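Questions about the Grovbridge ward development fund, answered by the district office. The fund pays for small public works in each ward, such as drains, footpaths, street lights and repairs to community buildings.

## Who decides what gets built?

Residents put forward projects at ward meetings. The district engineer, Salma Samir, checks each one for cost and land ownership, and the council votes on the final list in August. Councilors can't add a project that hasn't been through a ward meeting.

## How much can a ward ask for?

Each ward can submit 2 projects per round. There is no fixed amount per ward, but a project that needs land purchase goes to the capital budget instead.

## Does the fund cover work inside homes?

No. Private houses and rented rooms are outside the fund. Damage caused by public works is a separate matter - write to the claims desk and keep your receipts.

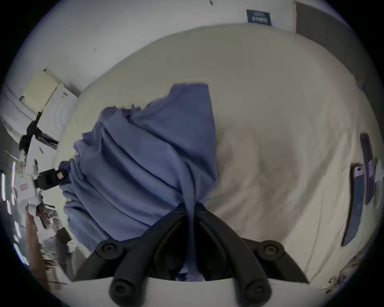 *Blue-violet blanket on a bed with a cream-colored sheet.*

## How many households benefited last round?

The drainage work in Dinsa reached 559 households. The footpath and lighting projects in the other wards served 1,586 between them. These figures come from the completion reports, which can be read at the front counter.

## My ward was left out last time. Why?

Usually the form was missing signatures. A proposal needs 300 from residents aged 18 or over, with addresses. Wards that missed out don't have to collect them again if the project hasn't changed.

## Who are the contractors?

Stuteck holds the drainage contract and Kernuvis does the street lighting. Both were chosen by open tender. Footpaths are handled by the district's own works crew.

## What if the work is poor or unfinished?

Report it to Mohandas Thampi in the works section. Give the street name and the nearest house number. The last part of each contractor's payment is held back until the site has been inspected, so early reports are useful.

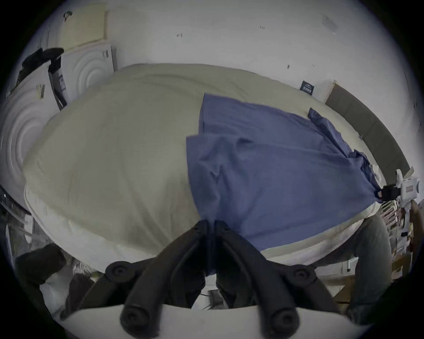

## Can tenants sign a proposal?

Yes. You need to live in the ward. You don't need to own property there.

## Where do I hand in the form?

At the front counter, any working day before 3 p.m. Doaa Filali can help with filling it in on Wednesday mornings. Forms sent by email are accepted, but the signature pages have to be originals.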